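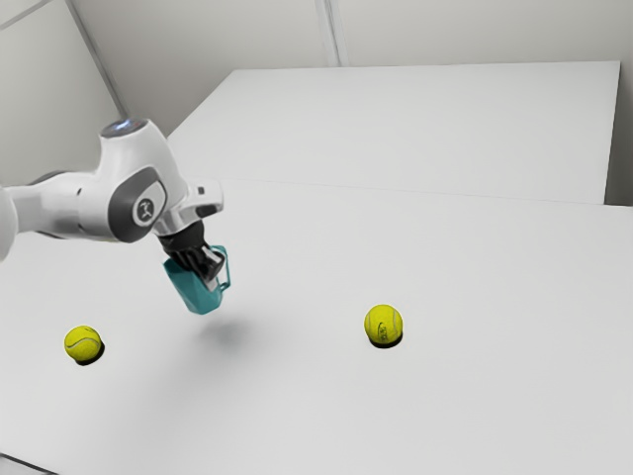

Teal cup, white table.

OK so quick one, I have a kid to pick up at 3:15 and I've been promising this post since March.

Coffee at home. Specifically why mine was bad for years and is now pretty decent, and what I changed, in no particular order.

First thing. Water. I know, I know. Everybody who writes about coffee starts with water and I always skipped that part. Our tap water is hard enough to leave a white crust in the kettle in a week. I bought a cheap filter jug, used it for a month, then went back to the tap one morning when I'd forgotten to fill it. Horrible. Chalky and flat. So yes, water. Sorry.

Second, the grinder. I had a blade one for ages, a wedding present, and it made half dust and half gravel. Patricio Ortuño, who used to roast down at Paredes before they moved across town, told me to stop spending money on fancy beans until I'd replaced it. I didn't listen. Bought more fancy beans. Then the blade one started smelling like burnt hair so that settled it.

Got a hand grinder from Wurkitz. It is slow. Two scoops takes me most of a song. My arm hurts if we have people over. But the grounds are even and the difference was obvious on the first morning, even my husband noticed and he drinks it with so much milk it's basicaly pudding.

Beans — I go back and forth. Right now it's the Nevine medium roast, whatever they call the one in the plain bag. Chocolatey, not sour. I tried the light one because the guy at the counter was so excited about it and it tasted like warm lemon to me. Maybe I brewed it wrong. Probably I brewed it wrong. Gave the rest to my sister, who loves it, so there you go.

The price thing. I got annoyed last year and added up what I'd spent on takeout coffee and it came to $1,250. For that kind of money I could have fixed the back gate. Now I get one out on grocery day as a treat and the rest is at home. Haven't fixed the gate either.

Pour over or press? Press on weekends, pour over when I'm in a rush, which sounds backwards but the press means washing the press, and I hate washing the press. All that sludge. I scrape it into the compost and half of it lands on the floor.

Oh and cups!! Heat the cup. Splash of hot water, swirl, dump it out. I thought this was pure snobbery until Plukitau (the little cafe by the bus depot, go there) handed me one so warm I wanted to hold it all day. Thick cups are better for this. Thin ones with the pretty handles go cold before I've found my phone.

Things I tried and gave up on: weighing everything on a scale, a pinch of salt in the grounds, the frothing wand (broke), butter (no). Cold brew I'll do again when it gets hot, I just need a bigger jar and some fridge space that isn't full of yogurt.

Somebody asked in the comments last time about decaf. I dont have a good one yet. If you do, please tell me, I can't drink the real stuff past lunch anymore or I'm up at 2 reorganizing the linen closet.

Right, it's ten past. Shoes, keys, gone. Muffin recipe next time, the banana one.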